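**Unit 4: Load monitoring in part-time football squads**

Notes by Joar Sundqvist. Read before the February practical. Bring a calculator or a laptop with a spreadsheet.

## 4.1 Scope

Unit 3 dealt with the content of sessions. Unit 4 deals with how much work a player has done and how to record it when the club has no GPS units, no full-time sports scientist and players who arrive from a day job. Most clubs outside the top divisions are in this position. The examples use two teams, Erwood and Solheim, with a fixture at Prordale as the away trip.

External load is what the player did: distance, sprints, minutes. Internal load is how the body responded to it. Two players can complete the same drill and carry away different internal loads, depending on fitness, sleep, heat and the rest of their working day. For this unit, load means internal load unless stated otherwise.

## 4.2 Session rating

The method is session rating of perceived exertion (session RPE). After the session each player gives one number from 0 (rest) to 10 (maximal) for the session as a whole. The number is multiplied by the duration in minutes.

 session load = rating × minutes

The unit is the arbitrary unit (AU). It has no physical meaning and should not be converted to anything else.

Worked case. An Erwood midfielder plays 79 minutes, is substituted, and gives a rating of 9.

 9 × 79 = 711 AU

Points of procedure:

- Ask between 10 and 30 minutes after the end. Earlier answers tend to reflect the last drill.
- Ask each player alone. A number spoken in front of teammates is affected by the numbers spoken before it.
- Use the same printed scale every time, with the same wording beside each number.
- Record actual minutes. If a session planned for 75 minutes runs to 82, the entry is 82.
- Include the warm-up or leave it out, but make the same choice all season. In the worked cases in this unit it is left out.

Goalkeepers use the same scale. Their values are usually lower for the same session and should be compared only with their own earlier values.

## 4.3 The weekly sheet

One row per player per day. A rest day is entered as 0, and a missing answer is left blank. The two are different, and a spreadsheet that treats a blank as zero will give a weekly total that is too low. This is the most common fault in student submissions.

The same midfielder, full week:

| Day | Activity | Minutes | Rating | Load (AU) |
|---|---|---|---|---|
| 1 | Rest | – | – | 0 |
| 2 | Team training | 64 | 7 | 448 |
| 3 | Rest | – | – | 0 |
| 4 | Team training | 75 | 6 | 450 |
| 5 | Set pieces, light | 60 | 4 | 240 |
| 6 | Rest | – | – | 0 |
| 7 | Match | 79 | 9 | 711 |

Weekly load is the sum of the last column, 1849 AU. The match makes up a little over 38 percent of it. For a part-time player with three sessions and one match this is a normal share. If a player has missed training and still plays, the share rises quickly, and the coach should be told before the team is picked.

## 4.4 Monotony and strain

A weekly total says nothing about how the work was spread. Monotony is the mean daily load divided by the standard deviation of daily load over the same seven days. Rest days count.

 mean daily load = 1849 / 7 = 264.1
 standard deviation (n = 7) = 261.3
 monotony = 264.1 / 261.3 = 1.01

Strain is weekly load multiplied by monotony.

 strain = 1849 × 1.01 = 1867 AU

Using the unrounded monotony gives 1869. Either answer is accepted in the exercise, provided the working is shown.

The standard deviation here is the population form. Spreadsheets offer two functions with similar names, and the sample form gives a larger deviation and so a lower monotony. State which was used. A file that changes from one to the other in the middle of the season cannot be repaired without going back to the daily values.

If all seven daily loads are equal, the standard deviation is zero and monotony is undefined. In practice this only happens when the whole week is zero. Enter "n/a" and move on.

## 4.5 Planning the next week

Suppose the coach sets a ceiling of 2000 AU for the midfielder's next week. The increase over the present week is 151 AU, or 8.2 percent. Whether that is acceptable depends on the weeks before it. A rise from one ordinary week to another is a different matter from the same rise after illness.

The ratio of recent load to longer-term load is widely quoted. Treat it with care. It is sensitive to the window chosen, and the recent week is often counted in both halves of the fraction. In this course it may be reported, but no selection decision may be based on it alone.

For a player coming back after a layoff, plan the first 14 days as one block and write down planned and actual load side by side. Where actual load is above plan on two sessions in a row, reduce the next session – do not wait for the weekly total.

Planned ratings are estimates made by staff. Coaches tend to rate easy sessions lower than players do and hard sessions higher. Compare the two columns once a month and report the difference by session type.

## 4.6 Notes that belong beside the number

The rating is one number and hides its causes. Add a short remarks column. Acceptable entries include:

- slept badly
- night shift before training
- sore left calf, same as last week
- played out of position

Remarks are personal information. They are read by the coach and the physio and are not pinned up in the dressing room. A player may decline to give a reason. The rating is still entered.

## 4.7 Away travel 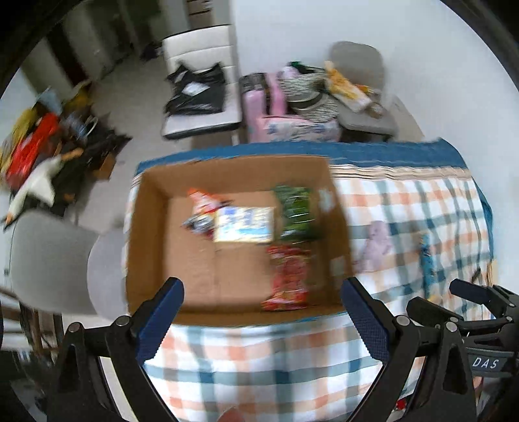 Travel is not included in session load, yet it changes the rating a player gives afterward. For the Prordale fixture, log departure time, arrival time, kickoff and the last full meal in the travel columns of the sheet. Solheim's squad leaves at noon for an evening kickoff, and players coming straight from a shift may not eat properly between breakfast and the warm-up. Food on the bus should be decided the day before and packed together. An open cardboard box with a few snack bags and small packets in it is a workable container, but it has to be stocked against a list, with each item's carbohydrate content taken from the label. "Had a snack" is not a usable entry. Write the item, the amount and the time.

Post-match ratings on away trips are often collected on the bus. This is allowed if the time limit in 4.2 is kept and players answer on their own sheet or phone. Note the place of collection. In the Solheim file, the ratings given on the bus and those given in the dressing room are kept in separate columns so that they can be compared at the end of the season.

Players who did not get on the field still receive an entry. If they did a running session after the final whistle, rate that session by itself. If they did nothing beyond the warm-up, the entry is 0 under the convention used here, with the remark "unused."

## 4.8 Common errors

1. Rating multiplied by planned minutes.
2. Blank treated as zero.
3. Second session on the same day overwriting the first. Add the two loads and enter the sum under that day.
4. Work outside the club left out. A five-a-side game with friends is load.
5. Values compared between players as if the scale were a stopwatch. Compare a player with that player's own record.
6. Ratings filled in by the coach from memory. Mark these with an asterisk and exclude them from monotony.

## 4.9 Exercise

Use the Enwood data file on the course page. It holds daily ratings and minutes for one squad, with some entries missing on purpose.

(a) Compute weekly load for each player. List the weeks you cannot compute and give the reason.

(b) Compute monotony and strain for the complete weeks. State the form of standard deviation.

(c) Choose one player with a clear rise in load. Draft a plan for the following week in no more than one page, with a load for each day.

(d) Write two sentences to the coach about that player. Use no formula and no abbreviation.

Part (d) carries the same marks as part (b). Submit the spreadsheet with formulas intact – pasted values will be returned unmarked.

Reading for Unit 5: the chapter on small-sided games, up to the section on pitch size. Bring the completed weekly sheet for one player, with the name removed.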